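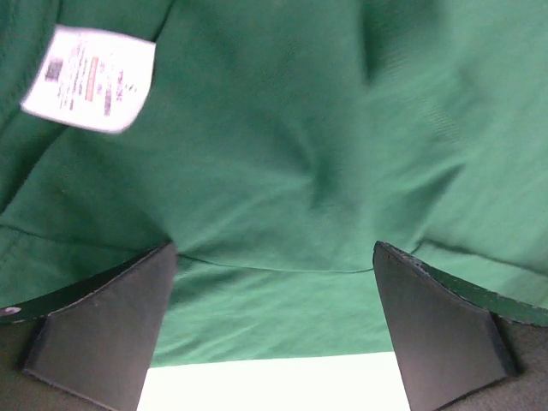

Home Laundry Stains Sewing Ask Log in

Cotton shirts keep shrinking even on cold, what am I missing?

Posted by prairie_dot
3 shares

Okay so I need some help before I ruin anything else. We moved to Hovthorpe in April and the house came with a washer and dryer already hooked up, which seemed like a great deal at the time. Since then I have shrunk two of my husband's shirts and one of mine. Not doll size or anything, but the sleeves are up past the wrist bone and they ride up when he reaches for stuff on a high shelf.

I wash everything on cold. I always have! My old set was a beat-up Prevberg that my aunt gave me and I never had this problem, I just threw everything in together and it came out fine. The dryer here only has three settings (regular, delicate, and one where the print has worn off) and I've been using regular because delicate takes forever and things still come out damp.

The tags mostly say machine wash cold, tumble dry low. One of them has only the little symbols and I can't tell a circle with one dot from a circle with two dots without my glasses. Is it the washer? Is it the shirts? Is cotton just made worse now? My mother in law says I should be washing them inside out but I don't see what that has to do with the size.

Also, can I get the shrunk ones back or are they dusters now?

3 people are following this

Wenjie Guo

It's the dryer. Cold water can shrink cotton a little the first time or two, but losing that much sleeve is nearly always heat plus tumbling. The threads get stretched tight when the cloth is made, and when you get them wet and hot and bang them around they relax back to where they wanted to be. Your old dryer probably ran cooler than you knew, or it was half clogged or half dead and you got used to it.

I'd guess "regular" on yours is high heat. Run delicate instead, and if stuff is coming out damp, look at how full the drum is before you blame the setting. Then check the vent hose at the back. When we bought our place the hose was squashed flat against the wall and every load took two rounds. I pulled the dryer out a few inches, cleaned a frankly upsetting amount of lint out of the hose, and the low setting has been fine ever since. Unplug it first, and if it's a gas one get somebody in to do it.

For the symbols: the square with a circle inside is the dryer. One dot is low, two dots is medium, three dots is high. If the square has an X through it, keep it out of the dryer completely. The tub with water in it is the wash, and the dots in there mean water temperature, one dot being cold. I take a picture of the tag with my phone and zoom in. Works better than my glasses.

What I do with shirts I care about is give them ten minutes on low to knock the wrinkles out, then hang them on a wide hanger while they're still damp. Give the sleeves and the hem a gentle tug while you're at it. They dry overnight in our hallway, even in winter.

As for getting them back, partly. Fill the sink with lukewarm water and a good squirt of hair conditioner (cheap is fine, I use the Zeseo one in the big bottle), let the shirt sit in it for half an hour, squeeze it out without wringing, and roll it in a towel. Then lay it flat and pull it a little at a time, working your way around. I got most of a sleeve back on a flannel that way. You may have to do it again after the next wash, and a shirt that's blended with polyester probably didn't shrink much to begin with.

Inside out is for fading and pilling. She's right to do it, it just won't help with this.

prairie_dot

Thank you!! I looked behind the dryer and I'm not going to describe what I found. Trying the conditioner tonight on his blue one.

benchwarmer_pat

buy a size up. been doing it for years. I get the Luo ones and they always shrink down to my size by the third wash so why fight it

littlefern

I'd add that a washer can be part of it too. My cousin had her hoses hooked up backward, so cold was hot and hot was cold, and she went a whole winter like that. Set it to cold, let it fill for a minute, and stick your hand in. If it's warm, swap the hoses at the back (turn the water off first, ask me how I know).

And I wouldn't use softener while you're sorting this out. It coats everything and then you can't tell what's damp and what's just slippery.

Comments (4)

tessa_m: The hose thing happened to us too! Swapped on the very first day by the guy who delivered it.

oldgoat: 800 rpm spin is plenty for shirts by the way. Mine come out less creased than at the top speed.

prairie_dot: Update, hoses are fine, the water's cold. Blue shirt got about an inch back in the sleeves and he smells like coconut.

benchwarmer_pat: still say size up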